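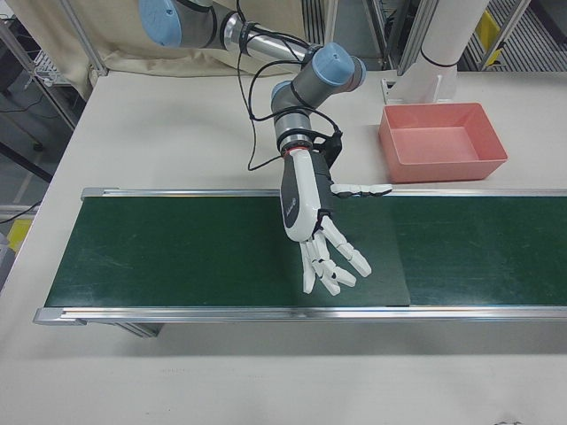
Four fingers, one thumb, and a green conveyor belt.

Robots Have House Rules Too
By Latrice Dunleavy | 05/10/2022
6 comments | 50 shares

You have rules at home, like no soccer near the lamp. Robots have them too, and they complain a lot less.

Rule one at the Tresach lab in Boltonville: know where the stop button is before you switch anything on. "I think it's behind the cables" is a bad answer.

Rule two: keep your own hands off the belt. A robot hand can be repaired with a screwdriver. Yours takes longer and involves a cast. 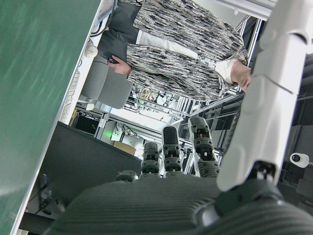
Rule three is about distance. A robot arm doesn't get bored and wander off, but it can swing farther than you'd guess, so people need to know how far it reaches. Somebody standing near an arm with a phone in one hand should still have both eyes on the robot. The phone will wait. It's very patient.

Rule four: tie back long hair and tuck in anything floppy. Yes, even your best scarf.

Questions? Write to Tresach Kids, Boltonville | © 2022 Tresach | Back to top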